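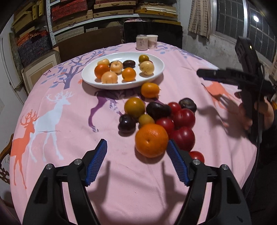
Chapter 7
What Is a Variety Worth?

Seed catalogs like a good story. The Drustlow tomato, we are told, was grown in the hills near Ustville for generations and never changed. Maybe so. The oldest record anyone has produced is a price list, and it gives no description beyond the word "large."

Claims like this deserve some pressure. A trial at Ustville set out 691 plants sold under 2 names, Ania and Inga, and graders who didn't see the labels could not sort the fruit. The growers charged more for Inga anyway.

This chapter asks what a variety name promises, who checks it, and why buyers go on paying when no one does. Keep a seed packet handy as you read.

Related chapters
Chapter 2: Reading a Seed Label
Chapter 6: Saving Seed at Home
Chapter 8: Taste Tests and Their Problems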